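Back to the cargo bay

So the cargo bay is nearly done, and I'm going to write about it before I lose my nerve and start moving walls again. If you've been reading since February you'll know the Bukden is my little freighter set, the one I keep building in bits and rendering before it's ready. The cockpit was first, then the corridor that went nowhere, and now there's a hold with a proper ramp.

I started with a plain box. I always do. I drop one of the default figures in the middle, scale the box until it feels like somewhere a person might be bored for a living, and only then begin cutting into it. The first version was far too tall. It looked lovely in the viewport and like a cathedral in every render, so down came the ceiling by a third and in went some fat pipes to make it feel lower still.

The ramp took ages (of course it did). I wanted it to fold in two sections with a hinge in the middle, and I'd parented the lower half to the wrong bone, so every time I opened it the bottom bit swung up through the floor like a trapdoor. Geetha Bangera spotted it from one screenshot. She's been rigging props for years and has the patience of a saint with people like me, who rename their bones halfway through and then wonder why nothing bends.

Crates next. There's a single crate model with 3 material sets: clean, scuffed, and what I've called "Zallgate" after the mining moon they're supposed to have come from, which means orange dust in all the corners. I painted the dust by hand and I'm daft about it. The lids come off, the handles turn, and you can stack them without any gaps showing because I finally learnt to put the origin point at the base. Years of nudging things up and down by tiny amounts, all because I left the origin in the middle!

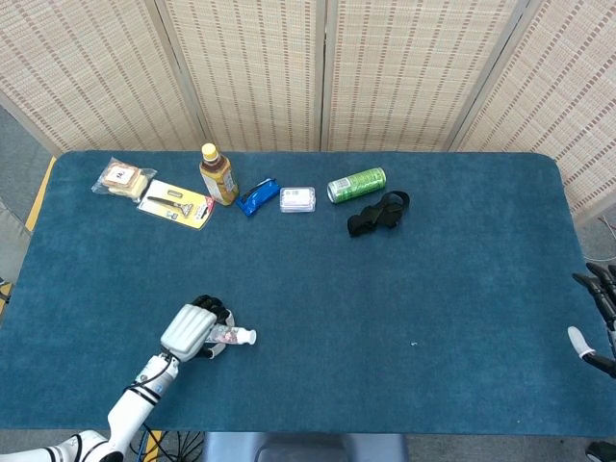
Will the hold work with the corridor I released earlier?

It joins straight on at the forward door, as long as you load the corridor first and leave it at its default position. If you've already moved it, parent the hold to the corridor's root and zero everything out.

Ajith Reddy asked me about that and I realised I'd never written it down anywhere, so now it's here. He's putting together a short comic set aboard a ship called the Nusance (his spelling, and he's sticking to it) and wants the two sets back to back so his captain can storm from one end to the other. I've seen a few of his pages and the storming is excellent.

Now, polygons. The first crate came out at 4,000, which is silly for something that mostly sits in the background looking square. All of that was in the latches. I'd bevelled every single edge as if somebody was going to put their nose against it. I've got it down to around 500 and I can't tell the two apart unless I go right up close, so the heavy one has gone in the bin. The saving meant I could be a bit greedy with the winch, and I was. It has a cable that pays out on a slider and a hook that stays level while the arm moves.

Lighting is where I'm still stuck. I built the overhead strips as emissive panels, and they look great but they crawl. Lavanya Joseph told me to take the ceiling off, put one big soft light above it and keep the strips dim, just for show. I tried it last night and the noise cleared up much faster, though the shadows under the pipes went a bit mushy. I may include both setups and let you pick. There'll be a red alert version too, because what's a cargo bay without one?

The textures are a mixed bag. The floor plates are good, the wall panels are good, and the hazard stripes by the ramp are too clean. I keep roughing them up and then thinking I've overdone it and going back. If anyone has a nice method for worn paint that doesn't look like a brush stamped over and over, please do tell me in the comments.

What's left is mostly dull: thumbnails, checking the file paths, making sure the poses for the ramp and doors have sensible names. I once sent out a set with a texture still pointing at my own desktop, and I got some very polite emails. Venkatesh Rao has offered to install it on a clean machine and see what falls over.

After that I fancy doing the engine room. I've got a rough sketch of a big ring-shaped thing I'm calling the Warrier drive, with a walkway round it and a ladder down the side. No idea how I'm going to UV the ring. I'll have a go at a test piece over the weekend and put up some renders if it isn't too embarrassing.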